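The Kasatari Roll-Out Tap Floor, Reviewed By A Mom Who Has Heard It All

Posted 16/01/2026

So a bunch of you asked what that black thing was in my hallway when I wrote about the kids' cast party, and I kept promising a real review and then tech week ate my life. Sorry! It's a tap floor. It's called the Kasatari, it's made by an outfit called Gosalby that mostly does dance studio stuff (barres, mirrors on wheels, that kind of thing), and we have had it since last February, so I feel like I can talk about it now without getting carried away by the new-toy smell. And there is a smell, I'll get to that.

Some background for the new people. My daughter is twelve and has been doing shows at the Bainbridge in Restville since she was small enough to be a mouse. She sings, she's a good loud talker, and until last year she danced the way I dance, with a lot of feeling and her eyes glued to the kid next to her. Then she got cast in a show with a huge tap number in act two. Everybody taps. The grandmother taps. There is a policeman who taps. She came home with a pair of secondhand tap shoes and a look on her face, and by the end of that week there were little crescent-shaped dents all over my kitchen floor.

We tried the garage first. Don't do concrete, please. Lahcen Ragab, who choreographs most of the shows there and taught her that number, just about fell over when I told him. He said concrete is hard on shins and knees and it chews up the taps too, and that she should be on something with some give under it. We tried a sheet of plywood from the lumber yard, which sounded wonderful and weighed as much as I do, and it lived against the wall in the dining room where it fell on people. We tried a cookie sheet. (I know.)

The Kasatari is a different sort of thing. You get a long roll of wooden slats glued to a tough black fabric backing, so it rolls up one way and goes stiff the other way, kind of like the cover on an old roll-top desk. Unrolled, it takes up most of our hallway. There's a thin foam pad you put down first, and two end strips that click on and keep the whole business from creeping across the room. That's the kit. No tools, no batteries, no app, thank heaven.

First, the sound, since that is what you're paying for. It's good! It isn't the big hollow boom you get from the stage at the Bainbridge, where a single shuffle can wake up the back row, but it's clean. You can hear every tap separate from the one before it. That turned out to matter way more than I would have guessed, because on the kitchen floor all her mistakes sort of smeared together and she thought she had the time step down. She did not have the time step down. Two minutes on the Kasatari and she could hear the missing beat herself, and stomped off, and came back, and fixed it.

It's a little brighter in the middle than at the ends. If you stand right next to an end strip you get more of a thud. She's learned to stay in the center, but for anything that travels she runs out of floor pretty fast. I'd say it's a floor for steps and combinations and you shouldn't expect to run a whole number on it. When they got to the part where everyone crosses the stage in a line, she had to do it in place and imagine the rest.

Second, and I know this is what the apartment people want to hear about, the noise downstairs. We have a basement with my husband's desk in it, directly under the hallway. With the foam pad he says it's like someone drumming their fingers on a table. Without the pad he came upstairs. So use the pad, and if you have neighbors below you, I'd still talk to them before you buy this, because drumming fingers is one thing for ten minutes and another thing for an hour and a half with the same eight counts over and over. I know every word of that song now. I know the harmony parts. I know the policeman's part! 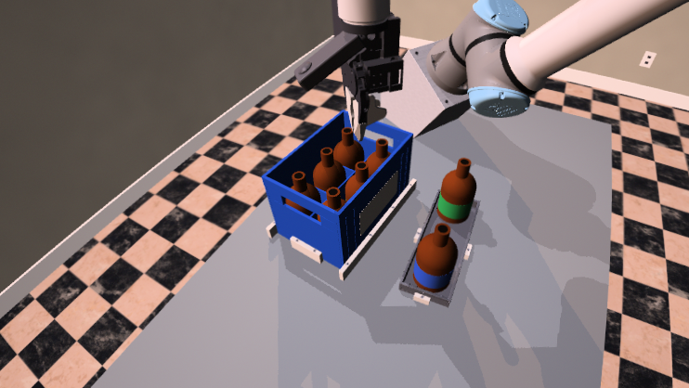
Blue bottle crate next to a dark gray tray.

OK, setup. The box says one person can do it and I suppose one person can, if that person is stronger than me. The roll is heavy at one end until it gets going. What works for us is that I hold the loose end with my foot and my daughter pushes the roll away from me like she's bowling. Then the end strips. The end strips are my biggest gripe about the whole product. They have little plastic teeth that are supposed to line up with the slats, and the first few times I could not get the left one to click for love or money. I watched the Gosalby video, where a very calm man in socks does it with one hand. I do not have whatever that man has. It's gotten easier as the teeth wore in, but one of them did snap off over the summer. The strip still holds. I wrote to Gosalby about it and they sent a new one without making me fill out a form or dig up my receipt, so points to them there.

The smell! When you first unroll it there's a strong rubbery smell from the backing, like a new garden hose. It was bad enough that I put it on the back porch overnight. It faded in a week or so and now I can't smell it at all, though my sister walked in at Thanksgiving and said the hallway smelled like a tire store, so maybe I've just stopped noticing.

How it's held up. The top has scratches, plenty of them, and the finish has gone cloudy in the spot where she does her pullbacks. None of the slats have cracked or come loose. I wipe it with a barely damp rag and let it dry before I roll it back up. One corner of the foam pad has a chunk missing, courtesy of the dog, and I can't blame Gosalby for that. The carry strap that came with it is too short, so you can get it around the roll only if you roll it super tight, and twelve-year-olds do not roll things super tight. We use an old bathrobe belt.

We've hauled it places too. It went to my mother's for a week, and it went to the Bainbridge a couple of times when the stage was full of set pieces and the kids had to rehearse in the lobby. The lobby is carpet, and I'll tell you, carpet is where this thing struggles. On a low flat carpet it's fine. On my mother's thick shaggy one the slats flexed and the whole floor felt like a raft, and I made her quit after a couple of minutes because I had visions of ankles. If all you have is deep carpet, get something rigid, or put the Kasatari over a board, at which point you own a board and you could've just bought the board.

Lahcen tried it out in the lobby in his street shoes and then went and got his real ones, which I took as a compliment. His opinion, and he said I could share it, was that it's a very decent practice floor for kids and for grownups who are taking a class, and that someone doing this for a living would want a thicker, wider one. He liked how it felt under the ball of the foot. He did not like the seam by the end strip, he caught a toe on it, and now I notice it every time. For what it's worth my daughter never has, but she's lighter and she's been warned.

Is it worth the money? It isn't cheap. We split it as a joint birthday and Christmas thing with both sets of grandparents, and I wouldn't have bought it the first week she put on the shoes. If your kid has one tap number in one show and you don't know if it's going to stick, go with plywood and a strong friend. If they're asking for a class on top of rehearsals, or if you're like me and would like your kitchen floor back, then I think yes. We've used it nearly every day, and I use it too now, a little, when the house is empty. I have a shuffle-ball-change. It's not a good one.

Things I'd change if Gosalby called me up: a longer strap, end strips made out of metal, and a pad that comes in one piece (ours came folded and the fold never completely flattened). I'd also love one that was a bit wider so two kids could stand side by side without elbowing each other, because the minute you own one of these every kid in the cast wants a turn.

A few answers to things people already asked me in the comments on the cast party post:

Yes, it works with regular tap shoes, nothing special needed. Check that your screws are tight, because a loose screw will gouge it. Ask me how I know.

No, it does not fit under a twin bed when it's rolled up, at least not under ours. It stands in the coat closet behind the vacuum.

Yes, you can do other dance on it, but it's too slick for ballet slippers and she said her jazz shoes felt weird on it.

And to the lady whose son has the audition coming up in February, I'd order it now and give it time to air out on a porch or in a garage. Tell him to break a leg, and let me know what he gets! Mine is going out for the spring show too. No tap in that one as far as I know, but there's apparently a trampoline, so I guess I'll see you all back here for that review.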